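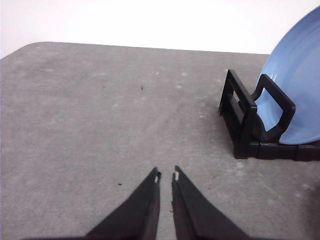

Wrist camera view, two-finger gripper and dish rack with blue plate.

Brinora Two-Arm Club Kit
Maker: Orus
Sold by: Prorkgate Classroom Equipment
Page revised Aug 16, 2020

The Brinora kit is a pair of tabletop arms for school clubs, college project groups and entry-level competition teams. Each arm carries a two-finger gripper and a small camera at the wrist. The kit is intended for household handling tasks: placing a plate in a rack, passing an object from one gripper to the other, clearing a table.

Gripper
The fingers are matte black, tapered and faceted, and are supplied in pairs. Maximum opening is 80 mm at the tips. Fingers are held by two screws each and can be changed without removing the wrist camera. Teams that print their own fingers should keep to the hole pattern in the mounting drawing. Finger length must stay under 116 mm or the tips will leave the usable part of the camera view.

Wrist camera
The camera is fixed behind the fingers and looks along them, so that both tips remain in view at every opening. Focus is set at the factory for the working range of the gripper. Objects held very close to the lens will be soft. Exposure is automatic by default; lock it before recording if the table is dark and the wall behind it is white.
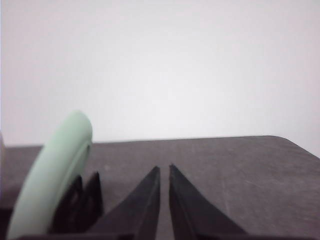
With both arms running, the second gripper will often enter the first camera's view. The control software does not mask it. Groups working on handover tasks usually want it left in, and the recording format stores the two wrist streams with a shared clock so that either can be replayed alone.

Work surface
A flat, matte table is recommended. Glossy tops produce reflections that disturb the plate-finding exercise in Unit 4. Clamp the bases at least 390 mm apart, measured center to center. Check that neither arm can reach past a rounded table corner before enabling motion.

Course material
The Phan workbook is included as a printed copy and a PDF. It has nine units, starting with joint limits and jogging and ending with a timed rack-loading task scored on the same sheet used in club meets. Units 1 to 5 need one arm only. Dishes and racks are not included. Any rack that holds a plate on edge may be used, but its position must be measured again for Unit 6 if the rack is changed.

In the box
Two arms with grippers and wrist cameras
Two table clamps per arm
Power supplies and USB cables
Spare finger pair
Hex keys, 2 mm and 2.5 mm
Phan workbook

Not in the box
Computer
Table
Emergency stop extension (order separately)

Price and delivery
$489 per arm, sold in pairs only. School purchase orders are accepted. Orders for the fall term ship in September in the sequence received. Spare fingers and camera cables are listed under Parts.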